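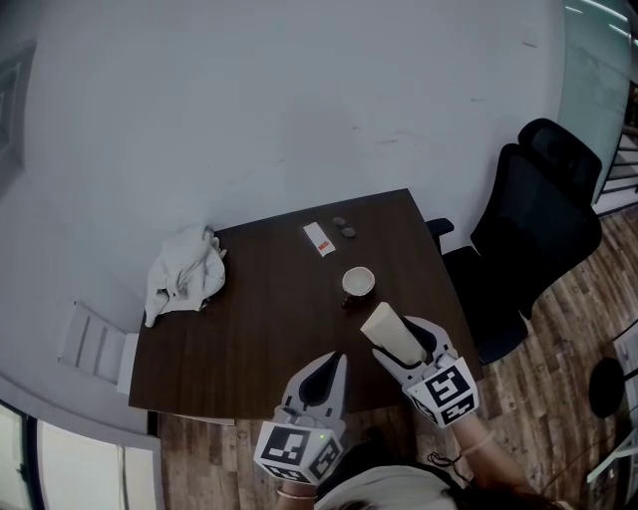
The robotics club at Durier has four teams this year, and every one of them is working on the same problem: how to teach a machine to clear a table.

The project is called Plodix. Students record themselves picking up small household items, then use the recordings to train a program. The goal for December is 900 usable recordings. They have 325.

"We threw out a lot of the early ones," said Didier Langlois, who started the club. "People moved too fast. You have to slow down and do the whole motion."

Share (20) | Print | E-mail
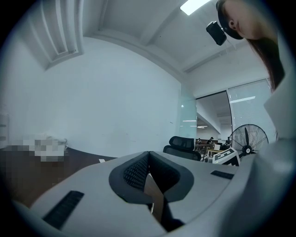 Recording takes practice, and new members spend their first afternoon doing little else. A session lasts 20 minutes, and then someone else takes over. The jaws have dark, textured pads on their inner faces, and students learn to line both of them up with an item before closing. Some also wear a head strap with a small black device at the side, its cable hanging down, which takes some getting used to.

Tõnu Liepiņa, a second-year student, keeps the log for his team. He writes down the item, the start position and whether the grip slipped. Cloth is the hardest, he said – it never lands the same way twice.

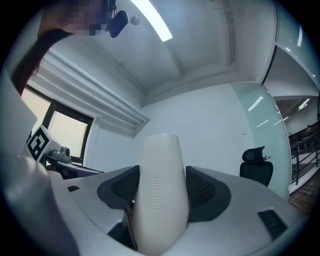

His team wants to add taller items next, starting with ones that have to be set down upright. The other teams will get the same list so that the results can be compared.

In the spring the club plans to take its best program to the student meet at Zovport, where a team from Warraich won last year.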